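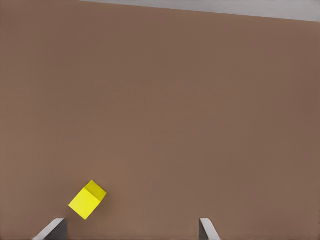 *Fig. 1. Brown tabletop, with gray past the far edge.*

# Is Brunley Ready? A project on civil defense in a small town

Felista Makokha, 26th May

I picked civil defense because everyone in our security class wanted to write about drones and tanks, and I kept wondering what regular people are supposed to do while all that is going on. If the power goes out for a long time, or the phone network gets attacked, who in Brunley knows where to go? I didn't! I've lived in this town my whole life and I couldn't have told you where the nearest shelter was (it's under the old Guerra print works, and the sign is behind a hedge).

## What I did

I read the town's civil defense plan, which is long and pretty dry, and then I talked to people. Gianni Sartori at the town office answered my emails and lent me an older version of the plan so I could compare. Loredana Galli and Pieter Dewulf live on streets that the plan says are in the same shelter zone, so I asked both of them the same questions. I also visited Lallwood, the next town over, where they ran a blackout drill in April. 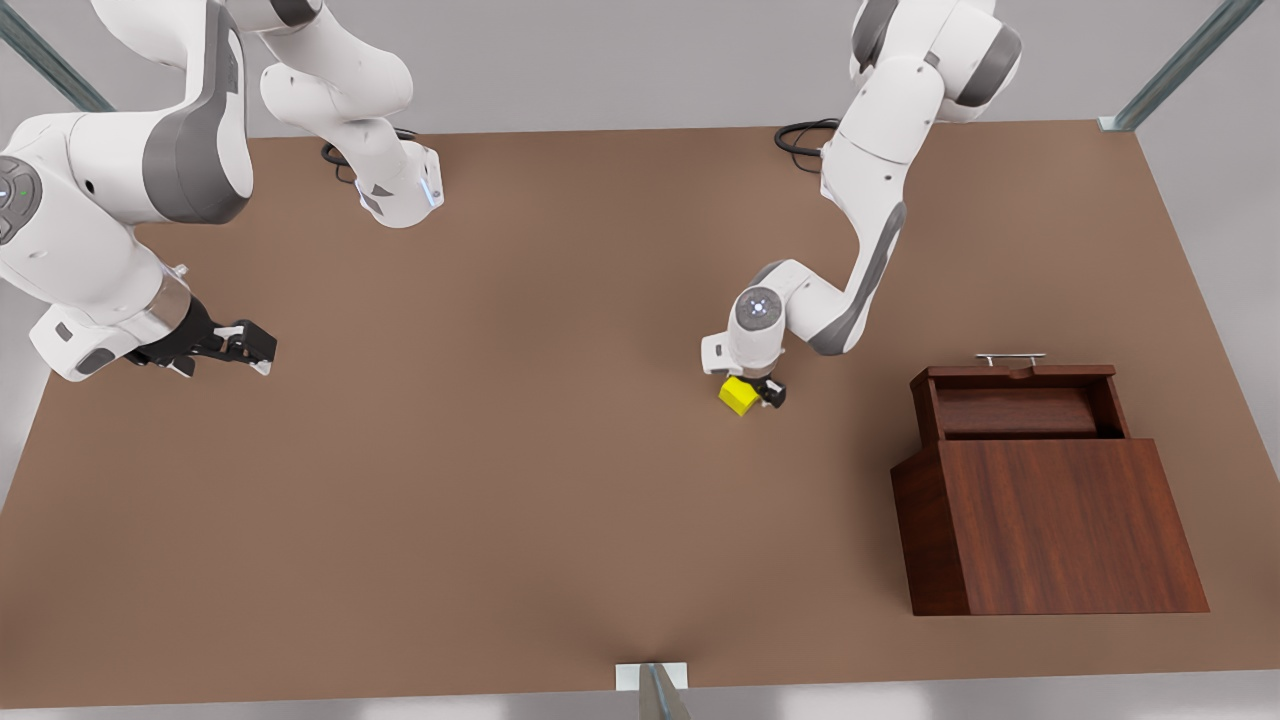
The plan itself has eight chapters. Most of it is about who calls whom, and that part seemed solid to me. The chapter on shelters was the one I got stuck on. It lists five shelters, but two of them are marked "under review" with no date next to it, and when I asked Gianni what that meant he said the doors needed work and the money hadn't been approved yet. So if you live near one of those, the plan still sends you there. I found that kind of alarming, and I think he did too.

Loredana knew her shelter right away. She remembered going down there as a kid when it was used for storing chairs. Pieter thought he was supposed to go to the school gym, which was true in the older version of the plan but isn't anymore. He never got a letter about the change, or he threw it out, he wasn't sure.

## Lallwood

Their drill was a lot more organized than I expected. They used a messaging service called Prenavus that sends alerts by text and also by plain old radio, and people had to walk to their meeting point and sign in. Liliana Costa ran the sign-in table and let me look at her notes. The big problem was people who came without anything — no water, no flashlight, no list of medicines — even though the flyer told them to bring a bag.

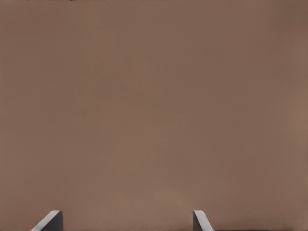 I asked her if she'd do the drill at night next time. She said yes, but the town would have to agree to switch off the street lights, and that's a whole separate argument over there (people feel strongly about it).

## Supplies at home

Both towns tell you to keep supplies in the house, and neither one really says where. I think that matters more than it sounds, especially for older people.
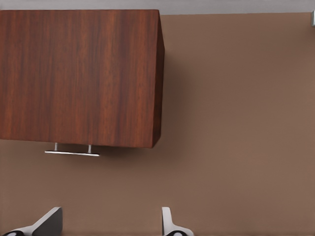 The Brunley plan just says "a dry, accessible place," and to me accessible means you can reach it in the dark. A wall-mounted wooden cabinet like this one, with its slim silver bar handle, would be dry enough, but I'd have to think about whether my grandmother could lift water down from it. I'd put the heavy stuff on the floor and keep the radio and batteries up high.

## What I'd do differently

I should have talked to more people, and to some who rent, because they move around and probably miss the letters. I also spent way too long on the older plan. If I get to continue this next year I want to ask the town office how they decide who gets mail about shelter changes, and go back to Guerra to see if they've trimmed that hedge.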